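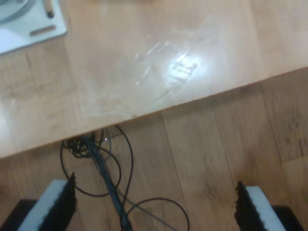 Busgate Shared Workshop: Robot Arm Build
Frequently asked questions

Who may take part?
Any member aged 16 or over who has completed the bench induction.

What is being built?
A table-height arm with a two-finger gripper, known as Skida. The drawings are kept in the Sovo folder on the members' drive.

When is the bench available?
From 9 am until 6 pm throughout June. Sessions last 135 minutes — please allow time for clearing up.

May I work on the arm at home?
The gripper may be borrowed for up to 30 days. The power supply must remain at Busgate.

Where should cables go?
Signal and power cables should be kept apart and labelled at both ends. Spare lengths are to be coiled and tied.

Are replacement finger pads supplied?
Yes. Members may take 2 per term from the Hirano drawer.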